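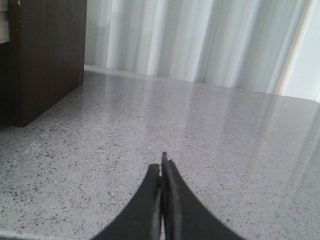 The gripper with its fingers closed over the speckled grey worktop, facing the curtain.

Feb 8, 2021

Skomham Care Services has extended its use of robotic arms to the serving kitchens at its Parnari site, following a trial in which the equipment was used for table clearing and the laying out of crockery. The change was agreed with staff representatives last month and applies to all shifts.

The site provides meals for 200 residents and day visitors. Under the previous arrangements, kitchen assistants cleared and reset the worktops by hand after each sitting, in addition to preparing trays and attending to individual dietary requests. A review of working patterns found that clearing and resetting took up the largest share of the late shift, and that it was the task most often named by staff when reporting strain to the wrist and shoulder.

The arms were supplied by Preltia, which also carried out the installation and provides maintenance under a service agreement. Each arm carries a two-fingered gripper and a small camera at the wrist. They are used to pick up cups, bowls and light containers and to place them in racks. Hot pans, knives and glassware remain the responsibility of staff and will not be handled by the equipment.

During the trial the arms completed 3256 individual lifts. Items that could not be gripped securely were left in place for a member of staff to collect, and these were recorded at the end of each shift. Thin plates laid flat on the worktop proved the most difficult, and assistants are now asked to stand them upright in the rack themselves.

Yaw Kyei, Head of Catering at Skomham, said: "Our kitchen assistants have a great deal of knowledge about the people they serve, and too much of their day was being spent on moving crockery from one place to another. The purpose of this work is to give that time back to them. We have been clear from the beginning that staffing levels at Parnari will be maintained."

A total of 38 employees have completed the introductory training, which covers safe working distances, stopping and restarting the equipment, and the daily cleaning of the fingers. A further session will be held for bank and night staff. Three members of the team have taken on the new role of kitchen systems lead, with a corresponding adjustment to their grade. They are responsible for checking each arm at the start of the day, keeping the fault log and acting as the first point of contact for colleagues.

Some concerns were raised during the consultation. Staff asked that the pace of work should not be set by the equipment, and that no individual performance figures should be drawn from the camera recordings. Both points have been included in the written agreement. Recordings are kept only for fault finding and are deleted once a fault has been closed. Employees also asked for the arms to be stopped during handover, when several people need to pass through the serving area at once, and this has been adopted as standard practice.

Kwaku Abugri, a kitchen assistant at Parnari and one of the new systems leads, said: "I was doubtful at first. The first few weeks were slow and we spent a lot of time learning where to leave things so that the arm could reach them. Now I finish the late shift with less pain in my hands, and I can sit with a resident who needs help with a meal without watching the clock."

The late shift has been reorganised as a result of the change. One assistant on each shift is now assigned to the dining room throughout the evening sitting, a duty that was previously shared between colleagues when time allowed. Break times have been moved forward by a quarter of an hour at the request of staff.

A review of the new arrangements will take place in April. It will consider injury reports, the fault log and the views of employees and residents. Skomham will then decide whether to introduce the equipment at its Antwi site, where the serving kitchen is smaller and the layout of the worktops would need to be altered. Staff at Antwi will be consulted before any decision is made.

Employees with questions about the training sessions should speak to their line manager or to one of the kitchen systems leads.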